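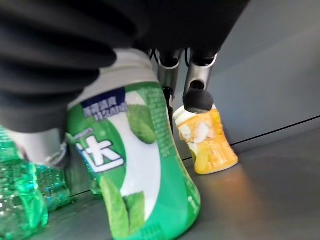

Fui a la jornada de puertas abiertas de Jokasska con pocas ganas y salí con las mismas, más una bolsa de folletos. La empresa forma a personal de tienda, y la visita prometía enseñar «el lineal del futuro» – expresión que ya me pone en guardia. Lo que encontré fue género corriente sobre una mesa gris: un bote verde de chicle con tapa blanca y una hoja de menta en la etiqueta, y a su lado unas botellas de plástico verde translúcido. La marca del chicle va en caracteres chinos, así que un comprador de por aquí tendría que fiarse de la hoja de menta.

Imprimir | Enviar por correo electrónico

4 de marzo de 2021
Por Ivana Farías

Nos recibió Stelios Spanos, responsable de formación, con un discurso bastante largo sobre el método Droltness, que según él ordena cualquier estantería por color, peso y rotación. El manual tiene 1308 páginas. Pregunté quién se lo lee entero y me contestó que existe un resumen de 40, que es el que usan todos. Me pareció la información más valiosa de la mañana.

El método parte de una idea razonable: lo que se vende mucho va a la altura de la mano. Eso lo sabía mi tía, que tuvo ultramarinos y nunca pagó un curso. La parte discutible viene después, cuando se asegura que cambiar el color de los vecinos de un producto multiplica las ventas. Pedí los datos. Me hablaron de una prueba con roughly 2000 clientes en los locales de Etomley, sin grupo de comparación y sin fechas.
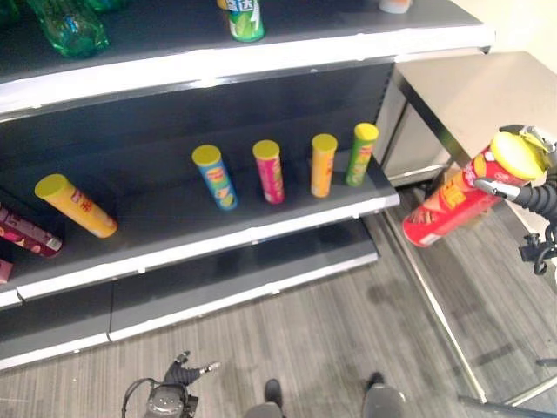 ¿Cuánto cuesta el curso? La tarifa es de 2000 euros por tienda, con el manual incluido y sin las visitas de seguimiento, que se facturan aparte.

Reconozco que las patatas en tubo me entretuvieron. Azul, rosa, naranja y verde, todos con la tapa amarilla: de pie forman una fila que se lee de un vistazo. Tumbados son otra cosa, porque la etiqueta queda donde quiere y hay que agacharse a buscarla. Para llegar a esa conclusión no me hace falta ningún método.

El café, flojo. El aparcamiento de Liapis, a diez minutos andando y mal señalizado. Repiten la jornada a finales de marzo y hay que apuntarse antes.

Comentarios (3)

Marin Mujić: Hice el curso. El resumen está bien, el resto es relleno. Lo de los colores no lo noté en caja.

Yasaman Najafi: Un poco injusta con Spanos, que al menos responde a lo que se le pregunta. En nuestra tienda sí sirvió para vaciar el almacén.

Angeliki Psarras: ¿El aparcamiento es gratis o hay que pagar?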